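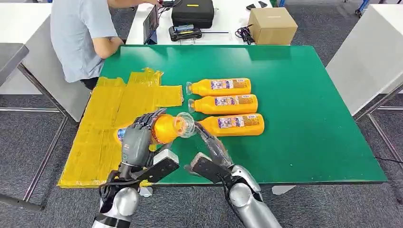

Bench mat that doesn't curl up?? 

mzn_amparo
ok so my packing bench at home is green topped, nice surface, and I keep wrecking it. need a mat to put bottles on while I label and box. bought two off the shelf ones, both curl at the corners in a month. currently using cardboard w/ packing tape over it. what does everybody use

toledo_d
Taped cardboard is fine. Keep it. Yellow tape wrapped over a flattened box, all the way around, both faces. Wipes clean, costs nothing, toss it when it's ratty.

kazue_i
Disagree, sorry. Tape seams catch on everything. You get creases, then junk collects in the creases, then you're scraping it out with a fingernail. Silicone baking mat. Done.

toledo_d
silicone grabs the labels though. had a whole row of bottles peel on me. never again

mzn_amparo
what size bottles are you doing? mine are the orange plastic ones with clear caps, I lay them on their side all caps pointing left so I can grab and go. Label side goes up. On silicone they'd stay put at least?

kazue_i
They stay put yes. If they're rolling get a strip of shelf liner, lay it across the bench, rest them on that. I did 2,321 bottles last year on one silicone mat and it still looks new.

jw_sung
2,321 lol who keeps track

kazue_i
It's my order log, it counts for me. 2,872 the year before if you want to know. Slow year.

jw_sung
fair. anyway I'm with Demetrio – cardboard. But overlap the tape by half a strip, most people just butt the edges together and that's why it lifts. Also trim the edge before you tape not after. If you leave it ragged the tape frays with it

mzn_amparo
uh. mine is very ragged. cut it w/ a kitchen knife

jw_sung
then wrap it again. takes 14 minutes, I do it with coffee

maite.s
Popping in from the soap side. Why not stand them up? Laying bottles down is asking for leaks. I've had caps let go in the box and the whole order was soup

mzn_amparo
labels. can't get one on straight with it standing, I hold it in the left hand round the middle and smooth with the right. Then cap check, then box

maite.s
Ok but do cap check FIRST. Before it ever goes on its side. Give it a twist, squeeze, listen for air.

toledo_d
+1 to this. Cap, then label.

kazue_i
Agree w/ Maite for once. I use the Zurnik cap wrench, fits most of the little necks. Ramach makes one too but it chewed mine up.

jw_sung
Ramach one is fine if you dont crank on it

kazue_i
I did not crank on it.

mzn_amparo
ok so plan: rewrap the cardboard tonight, overlap half, trim first. cap check before labels. try silicone later if it bugs me. How thick should the cardboard be, single or double wall?

toledo_d
Double. Single gets a dent the first time you drop something on it

jw_sung
single is fine if you fold it over itself. 7 months on mine

maite.s
double. and leave room on the right side for finished ones so you arent reaching over the mat

mzn_amparo
double it is, got a big box from the dryer delivery. thx all, will post back after the April orders go out

kazue_i
Buy the silicone.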